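Bedroom Bins at Elthorpe: What Goes In and How the Bags Come Out

Project report
Mared Prosser, Haris Sandhu, Lesia Horobets
Supervisor: Ásdís Oddsson
Submitted February 24, 2020

Background

Elthorpe is a student residence with shared kitchens and single bedrooms. Each bedroom is supplied with a bed, a desk, a wardrobe and a small open bin. Kitchen waste is looked after by the building. Bedroom waste is the resident's own job, and residents are expected to carry it down to the bin store in the rear courtyard.

The residence manager, Aled Kemeys, told us at our first meeting that the store gets two kinds of complaint. One is that bags split between the bedroom and the store. The other is that the recycling skip is half empty while the general skip is full of things that could have gone in the recycling. He asked whether we could look at the bedroom end of the problem and not the skips, which had been looked at before.

We set out to answer these questions:

What do residents put in a bedroom bin?
When do they decide the bag is full?
How do they close the bag, and does it matter?

Method

We asked residents on the lower floors to take part. Anyone who agreed was given a roll of bin liners and a sheet of tags. When they changed the bag they wrote the room letter and the date on a tag, stuck it to the bag, and left the bag in a marked crate beside the store. We emptied the crate every evening.

The liners were the Laniren black medium, bought as a carton of 1,000 because the smaller packs were out of stock. We used a single kind of liner for everybody so that a split bag could not be blamed on somebody having bought a thinner one. Most residents had been using supermarket carry bags before this, and a few had no liner at all and tipped the bin straight into a larger bag in the kitchen.

Each bag was weighed on a Valel kitchen scale, opened on a plastic sheet in the laundry and sorted by hand into soft plastic and foil, hard plastic, paper and card, food, tissues and cotton, and other. We wore gloves and the sheet was washed down after every session. Anything with a name or an account number on it went back in the bag unread. We wrote down how the bag had been closed before we opened it, which we forgot to do on the first evening, so those bags are left out of the section on closing.

Haris also visited some of the rooms, with permission, to note where the bin was kept and to watch a bag being taken out. No notes were made on anything else in the rooms.

The collection ran for 2 weeks. We received 41 tagged bags.

What was in the bags

Soft plastic and foil was the largest group by volume in nearly every bag. It was mostly snack packets, wrappers from biscuits and noodles, and the outer film from multipacks. It weighs next to nothing but it springs back when pushed down, so a bin can look full when there is very little in it. Several residents said they press the packets down with a foot or a fist before deciding whether to change the bag.

Food was the largest group by weight in the heavier bags, and it was usually one item: fruit peel, the end of a takeaway, a carton with drink still in it. We had expected more food than we found. Residents told Haris that they try to keep food out of the bedroom bin because of the smell, especially where the bin is close to the bed.

Paper and card was mixed. Some bags had none. Others had flattened parcel boxes that should have gone to the recycling skip, and when we asked about this the usual answer was that the parcel was opened in the bedroom and the bin was right there.

Hard plastic was mainly drink bottles, with a few tubs. Almost all of it could have been recycled.

Tissues and cotton turned up in every bag without exception. It was a bad fortnight for colds.

The "other" group included pens, a broken phone charger, hair, dust and fluff from sweeping, and one sock. The sweepings caused us some trouble because they coated everything else. We have recommended below that floor sweepings be wrapped in a sheet of paper first.

The median bag weighed 600 grams. The lightest bags were close to nothing but wrappers. The heaviest had drink in them.

When the bag was changed

We had assumed that people change the bag when it is full. In the short interviews, very few gave that as the reason. Smell was mentioned most. Visitors came next, particularly parents. Some residents have a fixed habit and take the bag down when they do their washing, because the laundry and the store are reached by the same stairs.

The overfull bins were a separate group. In these rooms the waste sat above the rim, with wrappers standing up out of the top, and the resident kept adding to the pile by balancing things on it. Once a bin is in that state the liner cannot be closed without taking something out first or pressing the whole lot down, and it is the pressing down that seems to do the damage. The corner of a stiff packet or the cap of a bottle goes through the side of the liner, and the hole is found on the stairs.

Where the bin stood made a difference too. Bins under the desk were emptied least often. Bins beside the bed were emptied more often and had less food in them. Bins near the door had the most parcel card. We only have a small number of rooms in each group and would not want to lean on this too heavily, but the residents' own explanations agree with it.

How the bag was closed

We saw four ways of closing a bag.

Single twist, not tied. The neck is turned a few times and the bag is carried by the twist. It comes undone as soon as it is put down.

Overhand knot in the whole neck. The neck is gathered, twisted and tied on itself. This needs a good length of spare liner above the waste. It makes a hard lump that is easy to hold, and we had no leaks from the top of a bag tied this way.

Corner ties. Opposite corners are pulled up and tied across the top, sometimes twice. It is quick and can be done on a very full bag, but it leaves gaps at both sides, and light wrappers work their way out through them.

Tucked. The loose edge is pushed down inside and the bag is carried from underneath. We only met this with bags that were too full to tie.

The overhand knot was the best of these in every respect except that it cannot be undone. Residents who discovered something they had meant to keep had to tear the bag. Corner ties were the most common, and when we asked why, people said it was how they had always done it at home.

Carrying matters as well as tying. A bag held by the gathered neck hangs straight and the weight is spread around the liner. A bag held by one tied corner hangs crooked and the load goes to one seam. Most of the splits we recorded were along the bottom seam on the side away from the hand.

We also noted that black liners are hard to see into. A resident looking down into a black-lined bin cannot easily tell a bottle from a shadow, and several said they did not know what was at the bottom of their own bin. A clear liner was suggested by Lesia, and we tried a few rolls of the Srisuk clear in the last days of the project. Residents disliked having the contents on show when they met somebody on the stairs. One asked for the black ones back.

Problems with the project

The people who took part knew that we would be opening the bags. This must have affected what they threw away and how. One resident admitted to saving up his bottles and putting them in the recycling skip "so as not to look bad", and there were probably others.

Some tags fell off. Lesia found that writing directly on the liner with a silver marker worked better than a tag, but by then the collection was nearly over.

We did not weigh the wet and dry waste separately, so the food figures include whatever had soaked into the tissues. We should have planned this before starting. The sorting also took far longer than we had allowed, and the interviews were cut short as a result.

Recommendations to the residence

Put a second, smaller container for bottles and card in each bedroom, or at least one on each landing. The parcel card in particular is a matter of distance.

Supply liners that are one size larger than the bin. The extra length folded over the rim is what makes a proper knot possible. The liners people bought for themselves were nearly always an exact fit.

Add a line to the welcome booklet asking residents to change the bag when the waste reaches the rim, and to wrap floor sweepings in paper.

Show the overhand knot at the April induction. It takes less than a minute. Gather the neck close to the waste, squeeze the air out, twist, and tie the twisted part on itself, then carry the bag by the knot.

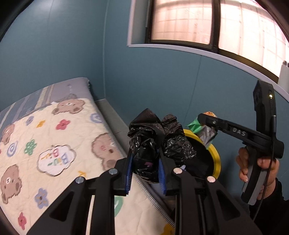 The remaining liners have been left with Aled Kemeys in the ground floor office, and residents can ask for a roll there until they run out.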